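I walked the Trunden path in February, alone, four days out and four days back, sleeping in the pilgrim huts. The whole thing is 142 kilometers if you count the loop around Lake Jerneck, and I did count it, having gone the wrong way there first.

My reason was simple. I hadn't slept through a night in months, and a friend at work kept talking about walking retreats. The one she did cost $1,422 for a week with meals. The path itself costs nothing. You pay $14 a night for a hut and carry your own food. 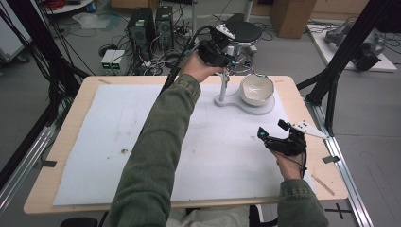

*White bowl on its stand, over the paper.*

The first two days were dull. My shoulders hurt and I thought about email. I had agreed with myself to keep the phone off until evening, and I broke that before lunch on day one to check the weather, which I could see perfectly well.

By the third day I had stopped reaching for it. The trail climbs through spruce to the chapel at Rernereo – 1,937 meters, according to the sign – and the last hour is steep enough that you only think about your feet. There is a bench on the south side, out of the wind. I ate cheese and stale bread and sat there until I got cold. 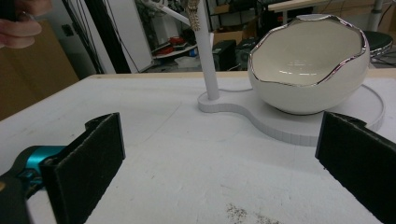 **By Eyerusalem Hailu** | Walking, Rest

People ask if it changed me. I slept nine hours in the Belay hut, on a thin mattress, with a stranger snoring two bunks over. At home I'm back to six or so, which is still better than before. I walk to work now when it isn't raining.

If you go, bring more socks than you think you need and a proper headlamp. The huts have stoves but the wood is often damp, so pack some firelighters. The stretch between Belay and Rernereo has no water after the second bridge. Fill up there.

I'd like to do it again in early fall, with the lake loop in the right direction.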